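Kusuma Tape Archive – README

Kusuma is a set of digitised live recordings by Clorkia, an instrumental group who played clubs and college halls and never made a studio album. The set covers 11 concerts, transferred from the group's own cassettes and open-reel tapes. Grokis, the label that holds the tapes, prepared the files and these notes.

Contents

Each concert has its own folder, named by venue code. Inside are the audio files, a track list in plain text and a short note on the source tape. Where a concert survives on both cassette and reel, the reel was used and the cassette kept only to fill gaps.

Audio is 24-bit FLAC at 96 kHz. Smaller listening copies are in the folder called "light". These are fine for checking a set list but should not be used for mastering.

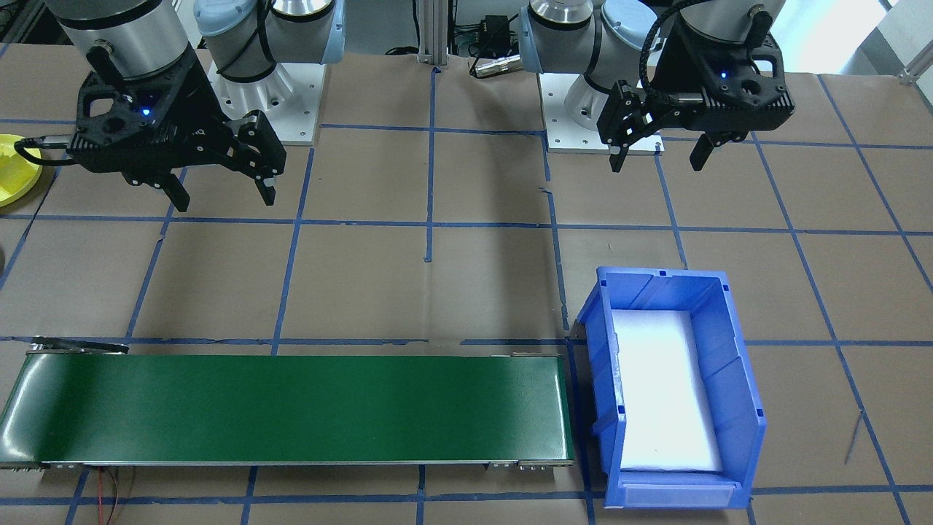

Track titles follow the group's handwritten set lists. Pieces without a title are entered as "untitled" plus a number, and the same piece keeps the same number across all concerts. Long improvised links are left as separate tracks. If you want a set to play without breaks, turn off any gap setting in your player.

Transfer notes

Speed was corrected by ear against the electric piano, which stayed close to concert pitch. Four concerts have noticeable hiss and no noise reduction has been applied to any of them. The Minico concert was recorded from the audience and the bass is weak for the first 20 minutes – it improves after the second piece.

Tape flips are marked in the track list with the word FLIP. A few bars are missing at each one.
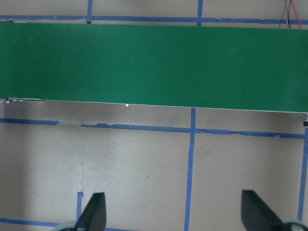 Known problems

The left channel drops out twice in folder MN2. Folder HL1 has the encore before the last piece, as on the tape. Some dates are missing and have been left blank.

Use

Free for private listening and study. For broadcast or release, write to Grokis first and give the folder name and track number.

Changes

June: light copies added, two track titles corrected, HL1 source note rewritten.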